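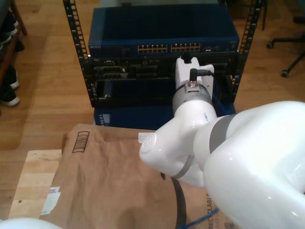 Roel De Haan doesn't believe the second printing of the Clevusano life was reset at all. He wrote last night that the publisher only patched the old plates, and that I should stop calling it a new edition until I can show him a page where the line endings move.

Sat 7 August

Spent the morning on that. Put the Özkan copy next to ours and went through chapters 4 to 9 line by line. Line endings are the same all the way to the middle of chapter 7. Same broken "h" in the running head, same dropped comma after "Drernero" in the scene where the boy leaves home. So far Roel is right.

Then in chapter 7, the account of the winter at Drernero, the text goes out of step for 2 pages. Our copy has a long paragraph about the brother's debts. The Özkan copy doesn't have it. The gap is filled with a description of the river and a bit of a hymn, and the spacing is looser than on the pages either side. After that the lines fall back into place as if nothing had happened. Patched plates, then, with one real cut.

Who asked for the cut is another matter. The family was still alive when Patau brought out the second printing, and the preface thanks "a niece of the subject" who isn't thanked in the first. I would like it to be her but there is no letter. Written down as a guess only.

Print run: the Patau ledger gives 800 for the first and 500 for the second. The entry for the second is in another hand and has a line through it, then the same figure written again. I take the figure as good. Roel thinks the crossing out means the order was held up. Possible.

Transcription: chapter 7 is done in both states. I've kept them as two separate files and haven't tried to merge them. When we get to the notes, the debts paragraph should go in the main text and the river passage in the back, with the hymn identified if we can. I couldn't find it in either of the hymnals here. The wording is close to two or three common ones and matches none.

Corrections to the January entry, where I got some things wrong:
— the portrait facing the title page is in both printings. I said it was missing from the second. The copy I used then had lost it, and the stub is there if you look.
— the author signs the preface with initials in the first and with her full name in the second. I had them the other way round.
— the chapter on the school years is taken nearly whole from the father's memoir. I had called it "based on" the memoir. Whole sentences are the same, with "I" changed to "he".

That last point needs more time. If the school chapter is the father's work, then the title page gives her more credit than she earned for that stretch, and less than she earned for chapters 8 and 9, where I can't find any source and the writing is a good deal better. The sentences get shorter. She stops telling the young reader what to admire.

Still to do: chapters 10 to 12 against the Özkan copy, and the index, which runs to 30 entries fewer in the second printing. Check whether the brother has dropped out of it. Reply to Roel — tell him plates yes, but the cut stands, and ask for his notes on the memoir.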